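Programs > Reuse and Repacking > Reports

Overview | Progress Reports | Budget | Contacts

Warkura Packaging Reuse Project
Progress report to the Beaudoin Fund
December 12, 2022

1. Purpose of this report

The report covers work carried out since the June statement. It describes the state of the packing area, the handling of cardboard boxes and foam blocks, spending to date, and the matters on which the Fund's agreement is requested.

2. Packing area

The project moved into its present space at the Rernon building in June. The floor there has a green epoxy finish and needed no further treatment. Work surfaces are set up with wooden boards and a green cloth, which is held with metal binder clips. The clips replaced adhesive tape, which left a residue on the boards and had to be scraped off at the end of each day. The cloth creases with use and is straightened before each packing session.

Lighting was reviewed in the first month and found sufficient for close work. No change is planned.

3. Boxes and foam

The project received 848 used boxes during the period, all of them from the Justitby depot. Of these, 287 were judged fit for a second shipment without repair. The remainder were set aside for shorter internal use or sent for recycling.

The most common fault is wear at the opening. Flaps that have been taped and pulled apart more than once tend to tear along the rim, and the edge becomes ragged. A box in this condition can still hold its contents upright on a board, and the project continues to use such boxes for sorting and for trial packing. They are not sent out.

Black foam blocks are placed in the boxes as filler. They keep their shape well and can be reused many times. Staff have been asked to lay the lower block first and to check that it sits flat before a second is added. Small wooden blocks are used in trial packing in place of goods, so that nothing of value is at risk while a layout is being worked out.

4. Spending

Spending stands at 85 percent of the amount approved for the year. The main costs were transport from Justitby and the purchase of boards. The cost of cloth and clips was minor and was met from the supplies line. Savings on new cardboard will be reported once the invoices for the final quarter have been received.

5. Difficulties

Deliveries from Justitby arrived late on 2 occasions, and packing trials were moved to the following week. Boxes of mixed size also arrived in the same load, which slowed sorting. The depot has agreed to separate them by size before dispatch.

6. Matters for agreement

The Fund is asked to approve the transfer of the unspent training allowance to the supplies line, for the purchase of additional foam. The Fund is also asked to confirm that worn boxes may be kept for trial packing until the rim no longer supports the flaps. A written reply before the next delivery would allow the project to place its order on time.
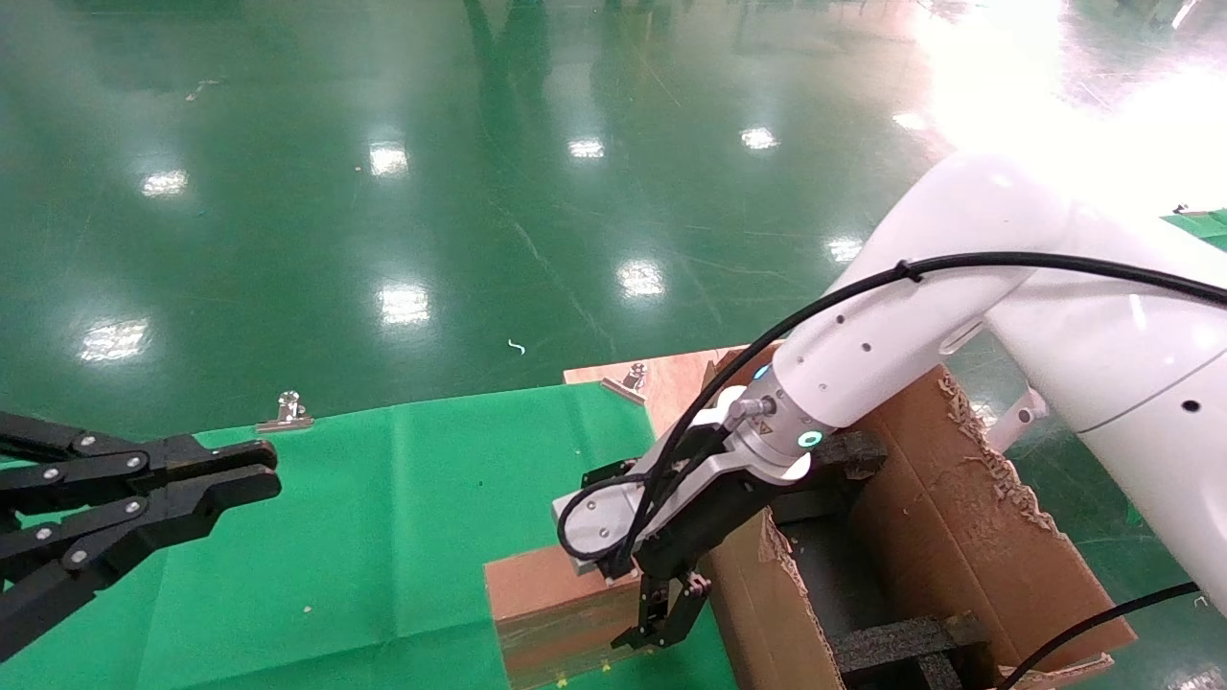
The foam order would be placed with the present supplier on the same terms, and the receipt would be forwarded to the Fund with the next statement.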